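로봇 팔보다 손잡이를 먼저 만들자는 이야기

공동 작업실에서 집게 한 쌍을 만들며 여섯 달을 보낸 사람의, 조금 긴 의견

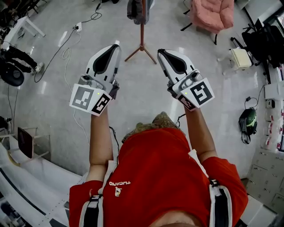 팔은 언제 사느냐는 질문

작업실에 놀러 오는 분들이 제일 먼저 묻는 말이 있다. "그래서 로봇 팔은 언제 사세요?" 악의가 있는 질문은 전혀 아니고, 나라도 남의 작업실에 가서 집게만 두 개 덩그러니 있는 걸 보면 똑같이 물었을 것이다. 우리가 지난 여섯 달 동안 붙들고 있던 물건은 사람이 양손에 하나씩 쥐고 쓰는 집게다. 흰 껍데기 안쪽에 검은 손가락 패드가 붙어 있고, 손목 가까운 뒤쪽에 흑백 무늬가 찍힌 네모난 블록이 달려 있다. 사람이 이걸 쥐고 수건을 개거나 컵을 옮기면, 그 움직임을 기록했다가 나중에 로봇 팔에게 보여 주려는 것이다. 그런데 그 '나중'의 팔이 아직 없다. 그러니 질문이 나올 만도 하다.

나는 이제 그 질문에 꽤 느긋하게 대답한다. 팔은 천천히 사도 된다고, 집에서든 동네 작업실에서든 로봇을 만들어 보고 싶은 사람이라면 손잡이부터 만드는 게 맞다고 생각한다고. 그러면 대개 고개를 갸웃하시는데, 서서 커피 한 잔 마시는 동안 설명하기에는 이야기가 길어서 이렇게 글로 적는다. 길어질 것 같으니 마실 것을 하나 옆에 두고 읽으시면 좋겠다.

내가 거꾸로 시작했던 때

처음에는 나도 팔부터 샀다. 작업실에 들어오기 전, 집 베란다에서 혼자 하던 시절 이야기다. Wuso에서 나온 조립식 팔이었고, 물건 자체에는 지금도 불만이 없다. 설명서도 친절했고 나사도 남지 않았다(나사가 남지 않는 조립품을 만나 본 적이 드물어서 이건 꼭 적어 두고 싶다). 퇴근하고 와서 한 마디씩 조립하다 보니 한 계절이 갔고, 마침내 전원을 넣어 팔이 까딱하고 고개를 들었을 때는 어찌나 기쁘던지 자고 있던 식구를 깨웠다.

문제는 그다음 날 아침이었다. 이제 뭘 시키지? 컵을 집게 하려고 관절 값을 하나하나 적어 넣었더니 컵을 집기는 집는데, 컵을 손가락 두 마디만큼만 옮겨 놓아도 허공을 집었다. 카메라를 달았고, 조명을 달았고, 책상에 테이프로 컵 자리를 표시했다. 돌이켜 보면 로봇을 가르친 시간보다 책상을 길들인 시간이 훨씬 길었다. 컵 하나를 위해서 책상 전체가 얌전히 있어야 했고, 식구들은 베란다에 들어올 때마다 발끝으로 걸었다.

그때 내게 없던 것은 더 좋은 팔이 아니었나 하고 오래 생각했다. 그래서 조금 더 비싼 것을 알아보기도 했다. 지금 생각은 다르다. 나는 컵을 집는 일이 어떤 일인지를 몰랐다. 평생 컵을 집으며 살았는데도 그랬다.

손잡이를 쥐면 보이는 것

집게를 손에 쥐고 집안일을 해 본 분은 많지 않을 테니 조금 자세히 말해 보겠다. 우선 답답하다. 손가락이 열 개였다가 갑자기 턱 두 쌍이 되는 셈이라, 양말 한 켤레를 포개는 데도 이마에 땀이 난다. 손바닥의 감각이 없으니 천이 잡혔는지 미끄러지고 있는지 눈으로 확인하게 되고, 눈으로 확인하려니 고개를 숙이게 되고, 한 십 분 지나면 목이 뻐근하다.

그런데 이 답답함이 선생이다. 수건 모서리를 집으려다 세 번쯤 놓치고 나면, 내가 맨손으로는 엄지로 천을 살짝 밀어 주름을 세운 다음 그 주름을 집어 왔다는 걸 알게 된다. 뚜껑을 열 때 한쪽 손은 돌리는 일을 하고 다른 손은 병이 따라 돌지 않게 버티는 일을 하는데, 버티는 쪽이 훨씬 어렵다는 것도 알게 된다. 누가 책에 써 주었어도 나는 건성으로 넘겼을 내용이다. 손목이 먼저 알고 머리가 따라왔다.

그래서 나는 손잡이를 만드는 과정을 팔로 가는 준비운동쯤으로 여기는 말을 들으면 좀 서운하다. 로봇에게 맡길 일을 로봇의 손 모양으로 먼저 해 보는 것, 이보다 값싼 설계 검토가 또 있을까 싶다. 손으로 쥐고도 못 할 일이라면 모터를 단다고 쉬워지지 않는다. 우리 작업실에서는 이 과정에서 패드 모양이 여러 번 바뀌었다. 처음에는 넓적하고 평평한 것이 당연히 좋은 줄 알았는데, 막상 쥐고 천을 집어 보니 끝이 둔해서 모서리를 찾지 못했다. 지금은 끝으로 갈수록 좁아지는 물방울 모양을 쓴다. 팔에 달아 놓고 이걸 알아내려 했다면 팔 탓, 모터 탓, 카메라 탓을 차례로 다 하고 나서야 패드를 쳐다봤을 것이다.

무게 이야기를 조금만

손잡이에는 또 하나 좋은 점이 있다. 사람이 참을 수 있는 무게라는 기준이 생긴다. 우리는 한쪽을 500그램 아래로 맞추자고 정했다. 근거는 별것 없고, 주방 저울에 이것저것 올려 보고 팔을 뻗은 채로 버텨 본 결과 그쯤이 내 팔의 한계였다. 작업실에서 나보다 팔 힘이 좋은 분은 더 무거워도 된다고 했지만, 이런 건 제일 약한 팔에 맞추는 게 옳다고 내가 끝까지 우겼고, 그 고집은 지금도 후회하지 않는다.

한번은 손목 쪽 블록을 튼튼하게 한답시고 속을 꽉 채워 출력했다가, 들어 보니 50그램이 늘어 있었다. 겨우 그만큼인데 손목 뒤에 붙으니 전혀 다른 물건이 되었다. 집게 끝이 들리고, 그걸 누르느라 손등에 힘이 들어가고, 힘이 들어간 손으로 남긴 기록은 나중에 봐도 어딘가 뻣뻣하다. 저울의 숫자만 봤다면 그냥 넘어갔을 차이다. 다시 속을 비워서 출력했고, 껍데기 안쪽에 살을 얇게 덧대는 것으로 타협했다.

Orkedden에서 파는 완제품 집게를 빌려 써 본 적도 있다. 마감이 참 고왔다. 다만 손이 작은 사람에게는 손잡이가 굵었고, 깎아 낼 수가 없었다. 깎을 수 있다는 것이 이렇게 큰 장점인 줄은 완제품을 쥐어 보고서야 알았다. 물론 손재주도 시간도 없는 분이라면 사서 쓰시는 게 당연하고, 나는 사서 쓰는 사람을 낮춰 볼 생각이 조금도 없다. 나도 빵은 사 먹는다.

남의 기록으로는 안 되느냐고 물으신다면

여기서 반론이 하나 들어온다. 작업실에서 나와 제일 많이 다투는(다투고 나서 국수도 제일 많이 먹는) Lợi Tạ 씨의 반론이다. 요즘은 공개된 시연 기록이 넘치는데 왜 굳이 허리 아프게 직접 모으느냐는 것이다. 러이 씨 말이 일리가 있다. 우리끼리 모은 기록은 지금까지 682개인데, 큰 연구실에서 보면 귀여운 수준일 것이다. 점심시간에 모을 양이라고 웃을지도 모르겠다.

그래도 나는 직접 모으는 쪽에 선다. 남의 기록에는 남의 부엌이 들어 있다. 남의 수건 두께와 남의 식탁 높이가 들어 있고, 무엇보다 내가 그 기록이 왜 그 모양인지를 모른다. 우리 기록은 하나를 골라 틀면 그날 무슨 일이 있었는지 떠오른다. 이건 누가 문을 열고 들어와서 잠깐 멈춘 것, 이건 패드 나사가 풀린 줄 모르고 계속한 것, 이건 점심을 거르고 해서 손이 급한 것. 나중에 로봇이 이상한 짓을 하면 어디를 봐야 할지 짐작이 간다. 취미로 하는 사람에게 이 짐작은 성능표의 몇 점보다 귀하다.

러이 씨는 이 대목에서 늘 "그건 추억이지 데이터가 아니잖아요" 한다. 글쎄, 나는 둘 다라고 생각한다. 그리고 두 가지가 꼭 다툴 필요도 없다. 남의 기록으로 바탕을 깔고 우리 기록으로 우리 집 식탁에 맞추는 방법을 같이 시험해 보기로 했으니, 결과가 나오면 내가 틀렸다는 글을 또 길게 쓰게 될 수도 있겠다.

실패한 기록을 지우지 말았으면

조금 더 강하게 말하고 싶은 것이 있다. 공동 작업실에서 시연을 모으는 분들께, 망친 기록을 지우지 말아 달라고 부탁드리고 싶다. 놓치고, 떨어뜨리고, 접다가 풀어진 것들 말이다. 우리도 초기에는 부지런히 지웠다. 폴더가 깨끗해야 마음이 편하니까. 그러다 7월에, 더워서 다들 늘어져 있던 오후에, 남은 성공 기록만 주르륵 틀어 보다가 이상한 기분이 들었다. 수건이 한 번도 미끄러지지 않는 세상이 거기 있었다. 우리가 그 세상에 사는 것도 아닌데.

사람이 일을 잘한다고 할 때, 그 안에는 삐끗한 다음에 수습하는 솜씨가 꽤 많이 들어 있다. 우리 어머니가 만두피를 집다가 두 장이 붙어 오면 새끼손가락으로 슥 떼어 내시는데, 그건 실패일까 솜씨일까. 기록에서 그 부분을 잘라 내면 로봇은 만두피 두 장이 붙어 올 수 있다는 것조차 모르고 자란다. 지금은 폴더를 나눠서 망친 것도 전부 남기고, 파일 이름 뒤에 한 줄씩 메모를 단다. "왼손이 먼저 놓음." "천이 두 겹 잡힘." "전화 옴." 읽고 있으면 일기 같아서 은근히 재미있고, 새로 온 분께 작업을 설명할 때도 이 메모를 먼저 보여 드린다.

저장 공간이 아깝다는 말도 듣는다. 아까운 건 맞다. 그래도 중고 하드디스크 한 개 값으로 한참을 버티고 있으니, 그 정도는 커피를 며칠 참으면 되는 일이라고 본다.

바닥과 전선과 사람이 있는 곳

집에서 혼자 하지 않고 작업실로 나온 것도 지금 와서 보면 이 일의 성격과 잘 맞았다. 팔을 조립하는 일은 혼자 할 수 있다. 오히려 혼자가 편하다. 하지만 손을 쓰는 일은 사람마다 어찌나 다른지, 같은 집게를 쥐여 줘도 누구는 위에서 내리꽂고 누구는 옆에서 쓸어 담는다. 내가 왼쪽부터 접는 수건을 러이 씨는 꼭 먼 쪽부터 접는다. 혼자 모은 기록이었다면 로봇은 내 버릇을 세상의 이치로 알았을 것이다.

공동 작업실의 불편은 또 불편대로 있다. 옆에서 누가 다른 작업을 하면 멀티탭 자리를 두고 눈치를 봐야 하고, 바닥이 반들반들한 타일이라 천장 불빛이 비쳐서 무늬 블록을 읽는 데 애를 먹은 적도 있다. 나는 바닥에 천을 깔자고 했고 다른 분들은 걸려 넘어진다고 반대했다. 요즘은 조명 하나를 끄고 한다. 어두워서 졸린다는 불평이 있지만 넘어지는 것보다는 낫다고들 한다.

이런 이야기를 하면 Godoy 같은 곳의 잘 갖춰진 실습실이 부럽지 않으냐고 묻는 분도 있다. 부럽다! 다녀온 날은 며칠을 부러워했다. 벽이 무광 회색이고 전선이 천장으로 다 올라가 있었다. 그런데 우리가 로봇을 데려가고 싶은 곳은 어차피 전선이 바닥에 기어다니고 의자 색이 제각각인 곳이다. 그런 데서 모은 기록이 그런 데서 통할 거라고, 아직 증명은 못 했지만 나는 꽤 믿고 있다.

처음 하시는 분께 드리는 당부 몇 가지

의견만 잔뜩 늘어놓고 끝내기 미안해서, 손잡이부터 시작해 보려는 분께 실제로 드리는 말씀을 적어 둔다.

하고 싶은 일을 하나만 고르시라. 수건이면 수건, 컵이면 컵. 우리는 욕심을 내서 수건과 그릇과 신발끈을 한꺼번에 벌였다가 신발끈에서 한 달을 통째로 잃었다. 신발끈은 지금도 안 된다.

껍데기는 예쁘지 않아도 되지만 손에 닿는 모서리는 꼭 사포로 밀어 두시기 바란다. Skineo의 손잡이용 테이프를 감아 본 적도 있는데 땀이 차서 나는 벗겨 냈고, 좋다고 계속 쓰는 분도 있다. 이런 건 취향이니 남의 말을 너무 믿지 않으셔도 된다.

한 번에 오래 하지 마시라. 지친 손의 기록은 티가 난다. 그리고 한쪽 손만 만들고 싶은 유혹이 드실 텐데, 가능하면 양쪽을 다 만드시길 권한다. 나는 오른손이면 충분하다고 버티다가 양말 앞에서 항복했다.

무늬 블록은 나사를 조인 뒤에 꼭 한 번 흔들어 보시라. 아주 조금이라도 놀면 그날 모은 건 전부 의심해야 한다. 이 당부만큼은 눈물로 적는다.

그리고 팔은

팔은 언젠가 살 것이다. 모아 둔 돈도 조금 있고, 러이 씨는 벌써 장바구니에 담아 놓은 모양이다. 나는 반대하지 않는다. 다만 이번에는 팔이 오기 전에 무엇을 부탁할지 알고 있고, 그 부탁이 얼마나 어려운 부탁인지도 내 손목으로 겪어 봤다. 베란다에서 식구를 깨우던 밤에는 갖지 못했던 것이다.

혹시 근처에 사시고 손이 심심하신 분이 있으면 한번 들러서 집게를 쥐어 보고 가셨으면 좋겠다. 수건은 넉넉하다. 특히 왼손잡이인 분을 기다리고 있는데, 우리 쪽에는 아직 한 명도 없어서 기록이 죄다 오른쪽으로 기울어 있다.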